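Handout 5: From a goal pose to a moving arm
Piltodberg course in robot software, section taught by Bülent Öztürkmen

Read this before the lab. You will need the Lobo planner installed and the Kamik logging tool running. Installation is covered in Handout 2 and won't be repeated in class.

1. What the planner gets

The planner takes a start configuration, a goal, and a model of the things the arm must not hit. The start comes from the joint encoders. The goal comes from the perception node as a pose: a position and an orientation for the gripper, given in the base coordinate system. The collision model comes from a file you edit by hand.

Students tend to spend their time on the goal and forget the file. Last September most of the failed plans in the lab had a correct goal and a table height that was wrong. If the table in the model is too high, the planner reports that the grasp pose is in collision and returns nothing. If it is too low, you get a plan, and the fingers go into the table.

Check the table height first. Jog the arm down slowly with the fingers closed, stop just above the surface, and compare the height of the fingertips with the value in the file.

2. Approach in two stages

Do not plan straight to the grasp pose. Plan to a pre-grasp pose directly above the cup with the fingers pointing down, then move along a straight line to the grasp. The first stage is a free-space motion and any collision-free path will do. The second stage is a Cartesian motion, and the path matters as much as the end point. 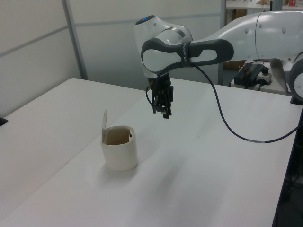

The pre-grasp height is a parameter. Start at 288 mm above the table and lower it once everything works. A large value costs time and nothing else. A small value leaves little room to correct the pose before the descent, and the correction is the reason we stop there at all.

At the pre-grasp pose the program does the following, in this order:

Wait until the joint velocities are below the threshold.
Request a new pose from perception.
Compare it with the old one.
If the two differ by more than 8 mm, replan the first stage. Otherwise shift the goal and go down.

The wait in the first step is easy to leave out, and the program will seem fine without it. What you get is a pose computed from an image taken while the arm was still settling. The error is small and changes from run to run, so it looks like noise in the detector. Before you blame the detector, look at the timestamps in Kamik.

3. Cables

The planner knows about links and joints. It knows nothing about cables. A path that is free of collisions in the model can still wind the wrist around and pull a cable tight. We handle this with a narrower limit on the last joint, set in the same file as the table height. Leave it alone. If Lobo can't find a plan with the narrow limit, change the approach angle and try again.

4. Grasping a thin part

A cup wall is an easy target. You can be off by a few millimeters along the rim and still close on it. A small tab is harder, and the error in orientation begins to count. If the fingers are rotated with respect to the tab, one of them touches first and pushes the part away before the other arrives.

For a tab, perception should return a full orientation. For the rim, a position and one angle are enough. Write the goal type explicitly in your request. The default is the rim type, and it will fill in the missing angles with zeros without a warning.

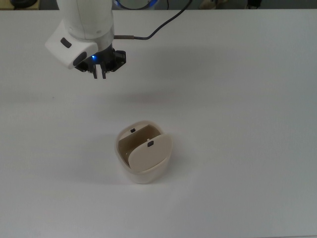

Ottó Dudás disagrees with the advice on orientation. In his view a full pose from one view of something that small is mostly guesswork, and he would fix two of the angles from the known geometry of the container and let perception estimate only the third. His comment on the draft of this handout was that the zeros aren't the fault of the default, they are the fault of students who ask for more than the image holds.

You may do it either way in the lab. If you fix the angles, put the values in the configuration and keep them out of the code, and say in your report where they came from.

5. What to hand in

One Kamik log with the complete motion from start to grasp, limited to 900 seconds. One page on the pre-grasp height you ended up with and what happened at lower values. The collision file as you used it.

Logs go in the Preketside folder under your group number. Next time: closing the gripper, and how to tell from the finger position that you have something in it.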